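Powder, tape and a lot of smudges

I signed up for the evening fingerprinting class at the Mallside community center because I'd been reading too many true crime books and wanted to see how much of it I could do myself. Not much, as I found out! But I had a great time being bad at it.

We started with plain black powder on glass. You get a soft brush, you dip just the tips, and you're supposed to twirl it so lightly that you can hardly feel it touch. I scrubbed (of course I scrubbed) and wiped out a perfectly good thumb. My second try was better, and I lifted it with tape onto a white card and felt ridiculously proud.

I ordered my own starter kit from Stuveo that same night. It has 20 lifting cards, 2 brushes and a jar of powder that I will be finding in the carpet until I move out.

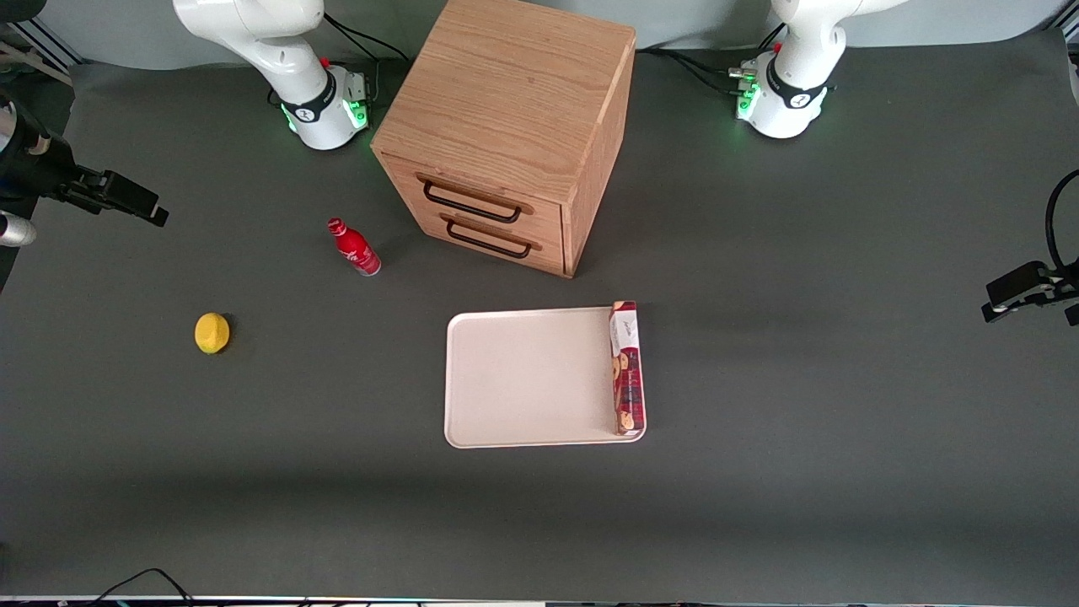
What I'd do differently

Wear an old shirt. Put newspaper down, more than you think. And practice on smooth stuff first, because I went straight for a textured phone case and got nothing except a gray mess.

Also, label your cards right away. I had a stack of lifts by October and no idea which ones came off the cookie jar and which came off the bathroom mirror.

Next up is shoe prints. The plaster is sitting in the garage and I'm just waiting for some decent mud.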